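Search this journal Advanced Go

February
Guilan Zou

3. Setting the table

3.1 Why a basket and an orange

Most studies of how people store fruit at home begin in the refrigerator. We wanted to begin on the tabletop, where fruit is handled, moved aside, picked over and finally eaten. Our earlier diary study, Kindum, collected 1215 entries from households that kept fresh fruit in the kitchen, and the entries were a delight to read. People wrote about bowls inherited from aunts, about the one shelf the cat could not reach, about lemons bought for a cake and forgotten. They also told us, again and again, that fruit left in plain sight gets eaten and fruit put out of sight waits.

Wicker came up far more than we had expected. Diarists liked that it let air through, and several said that a basket made them want to take something from it, in a way a plastic tub never did. Oranges suited our purpose for a plainer reason: they hold up well to being handled all day, and a person peeling one has to stop and do only that, so the moment of choosing is easy to mark in the notes.

We therefore built the table layouts for the present study, Nustov, from a few familiar things: a woven basket, loose fruit, and a plain white top that would not compete with either. Figure 1 shows the basket and an orange on the white surface.

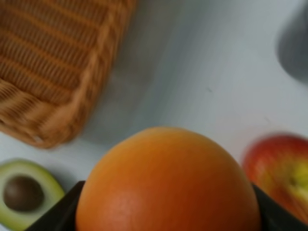
Figure 1. Wicker basket with braided-looking rim and an orange, white tabletop.

3.2 Layouts and visits

Two layouts were compared. In the first, which we call "gathered," all the fruit sat inside the basket. In the second, "spilled," part of the fruit was set out on the tabletop beside it. The basket kept its place in both, and so did the chairs. We changed layouts overnight so that no visitor would walk in on the rearranging.

Visitors came to the room for an unrelated reading task and were told they could help themselves to anything on the table. We logged 1538 visits across the study. For each one, the observer noted whether a piece of fruit was touched, whether it was taken, and where it had been resting. A fruit picked up and put back counted as touched – this happened often, and the turning and sniffing that went with it became one of our favorite parts of the record!

Thirteen visits were dropped from the analysis when the observer's sheet could not be read. The remaining sheets were coded by hand using the Mathur scheme, with one change: we added a code for fruit moved from the table back into the basket. Nothing in the scheme covered this, yet visitors did it without being asked, sometimes straightening the basket as they left.

3.3 What the tidying suggests

We had thought of tidying as noise. By the second week of coding we had changed our minds completely. A visitor who returns a stray orange to its basket is telling us where they think it belongs, and that is a lovely thing to be able to observe with nothing more than a table and a notepad. We take up the pattern by layout in Section 4, along with the Plurnex interviews, in which people explained their own fruit corners at home.

Comments

peelandpith: I'm a "spilled" household through and through. The basket holds mail.

R. in the back office: Did you try a metal bowl as well? Ours is wire and the oranges roll if you look at them wrong.

Guilan Zou: No metal in this round, but I would love to – the sound alone might change how people rummage.

tamsin_k: Guilty of putting fruit back in other people's baskets. Glad it has a code now.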